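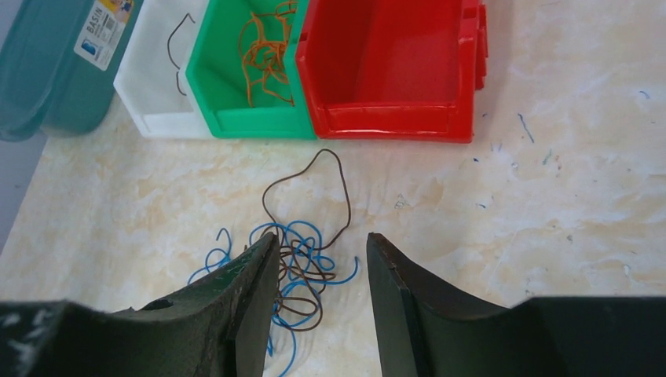

April
By Lucrezia De Luca

Keeping order in the drawer of small things

Every home has one drawer where the small things go. In my home it was the second drawer in the kitchen, below the forks. It had string, batteries, two keys with no lock, picture hooks, rubber bands, and a candle from a birthday cake. When I wanted the string, I had to pull out everything else first. After many years of this I changed my method, and I want to share what I learned.

Empty the drawer completely. Do not try to clean it half and half. Put an old towel on the table and turn everything out onto it. Wipe the inside of the drawer with a cloth and a little dish soap, and leave it open to dry while you sort. If the corners are sticky, baking soda on a wet toothbrush will clean them.

Now make piles by the job and not by the size. I made this mistake the first time. I put all the little things together, and so the fuses were living with the thumbtacks. It is better to think: what am I doing when I need this? For hanging a picture I need hooks, small nails, a pencil and the short ruler. These go together. For sending a parcel I need tape, string, scissors and a marker. My neighbor Angus Moffat keeps also a pile for the bicycle, and in his house this makes sense.

Batteries need some care. Do not keep them loose with keys or coins, as metal touching both ends can make them hot. I keep mine in the carton they came in. The round flat ones must be somewhere a small child cannot reach, with the lid closed. Old batteries I put in a jar by the door, and when it is full I take it to the collection point at the supermarket.

String and cord

String makes knots with itself when you are not looking. Wind it in a figure eight between your thumb and small finger, then wrap the last part three times across the middle and pull the end through the loop. It takes one minute. For thick cord, a cardboard tube from the kitchen paper is good. Cut a small slit in each end of the tube and push the ends of the cord inside the slits.

Extension cords should not be wound tight around the elbow. Lay them in wide circles, and tie them with a strip of old cloth. Before you put one away, pass it slowly through your hand and look for cuts. If you find one, do not cover it with tape. Throw the cord away.

Screws and nails

For these I use jars from jam, with the label washed off. To remove the glue of the label, rub it with cooking oil, wait 20 minutes, and then wash in hot water. I know people like Hermenegildo Cuevas, who taught me to hang a shelf, will tell you to save every screw. I did this for a long time. Now I keep only straight ones with a clean head, and I do not miss the others. A box of 200 wood screws in one useful size has served me better than the whole mixed jar.

If your workshop or closet is damp, put a spoon of dry rice in a small cloth bag and close it in the jar. Change the rice when the season changes. Chalk works too.

Labels

Write the label on the side that you see when you open the drawer or stand in front of the shelf. It sounds very simple, but half of mine were on the lids and the lids were under other jars. Masking tape and a dark pencil are enough. Ink from some markers becomes pale after a summer near the window.

Use the words your family uses. My husband calls the picture hooks "the gold things," and since I wrote "gold things" on the jar he returns them to it.

Glue

Keep tubes of glue standing up, with the cap on top, in a cup. Before closing, wipe the neck of the tube with paper. A very thin layer of petroleum jelly on the thread of the cap helps it to open the next time. Instant glue lasts longer in a closed jar in a cool place. Write the month you opened it on the tube.

Instruction papers and spare parts

Spare parts for a machine should stay in one envelope with the instruction paper. On the outside write the name of the machine and the year you bought it. I had a rubber ring for the coffee pot in the drawer for so long that I forgot what it was, and I bought a new one two times.

When you put everything back, leave a little space empty at the front. New small things will arrive and they need a place to wait. I look at this space at the start of each month, usually in the evening with a cup of tea, and put each thing where it belongs. The two keys are still there. I tried them in every door, and also in the garden gate.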